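# Notes: Teaching a Closet Task, Skurness talk (20 min, leave 6 for questions)

Open slowly, let folks find seats. Thank Dundham for the room and the coffee.

**Start with hangers**

- Ask the room who hung up their coat this morning and who can remember doing it. (Usually gets a laugh. Wait for it!)
- The learning system has no such habits, so every bit of it has to come from examples, and we are the ones who gather them.
- Our set is called Floleva. The goal is 1,000 good episodes of hanging, taking down and moving clothes. 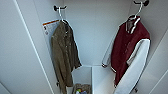
- We change the garments every 12 episodes. Early on we got lazy and used the same jacket for days, and the policy learned that jacket beautifully and very little else.
- Thick collars are harder than thin ones. Say why: the hanger neck gets lost in the cloth, and the operator starts guessing.

**Doors** (don't rush this, people always ask)

- Some episodes start with the doors shut, some with them open. We label the two kinds separately, and I'd beg you to do the same from your very first morning.

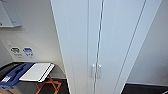 - Tell the Ginting story: a whole afternoon of starts from one single spot on the floor, and the model fell apart when we moved it a step to the left. Now we shift the start every time.
- Keep the fumbles! A missed grab with a good recovery is worth holding on to, as long as it's tagged.

**Two views**

- The head view tells you where things are, the wrist view tells you how the cloth is lying. Pause on the next one.
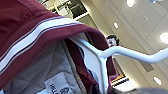 *Wrist view: striped maroon garment on a white hanger, lining showing.*

- Check both streams before saving
- Questions, then lunch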